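4.2 Weld strength after galvanizing

Cross-wire welds were pulled in shear as recieved, then again after hot dip. Same batch, same wire, 4 mm drawn low carbon. The Faremier panels were cut on a guillotine shear and the strips numbered with a paint pen, which did not survive the zinc bath. Strips were re-identified from the cutting plan. Two strips could not be placed and were dropped.

In total 26 strips went into the shear series. Loading was by hand crank up to first movement, motor drive after that. Not ideal, but the small tester at Wemen has no soft start and the grips slip if the motor takes up the slack. Slipped tests were repeated on the neighboring weld. Where the wire broke before the weld, the result was logged as a wire failure and kept out of the mean.

Most failures were at the weld plane, a clean button on one side. A few tore out at an angle – these came mainly from the outer rows, next to the trimmed edge. We think the outer electrodes ran cooler. Ogura checked the tips on the Thursday shift and found the end pair dressed flatter than the rest. A flat tip spreads the current over more of the wire and the set-down comes out shallow. Shallow set-down, weak weld. Consistent with what we saw in section 3.

Zinc did not change the ranking of the panels. It did change the scatter. Coated joints held a fillet of zinc in the corner between the wires, and the first part of the load curve is steeper there. Peak load hardly moved. For design purposes we would use the uncoated value and treat the zinc as nothing.
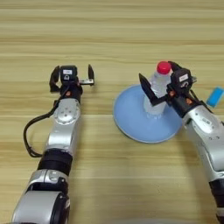 Figure 2. Handling bench, two arms, wood top.

Kirstin McIver objected to the last point when an early draft went round: leaving the zinc out is safe for a single pull, but in a gabion basket the joints are loaded over and over by settling stone, and a cracked fillet lets water sit right where the wire is thinnest. She would rather see the coated and uncoated values reported side by side, with a note on cracking. Fair. We have no cyclic data, so the side by side table is given in the appendix and the cracking question is left open.

4.3 Effect of wire supply

Half way through the work the supplier changed from Holzer to Dudance coil. Same nominal grade. The second coil was straighter off the decoiler and carried less drawing soap, and welding current had to come down 2 percent to stop expulsion at the inner rows. Spatter was worse for the first 40 cycles after the change and then settled. Panels from those cycles are not in the results.

Pappas wiped a length of each coil with solvent before welding to see if the soap alone explained the difference. It explains some of it. Wiped Holzer wire welded much like the Dudance wire as delivered, but set-down was still uneven across the panel, so straightness matters too – a bowed wire does not seat on the lower electrode until the head is nearly closed, and by then the current is already on. Longer squeeze time would help. Costs output though, and the shop did not want it on the regular program.

Recomendation for now: check tip faces at every coil change, not just at shift start. Keep the squeeze time as is for straightened wire, lengthen it for anything with visible bow. Limits for bow are discussed in 4.4.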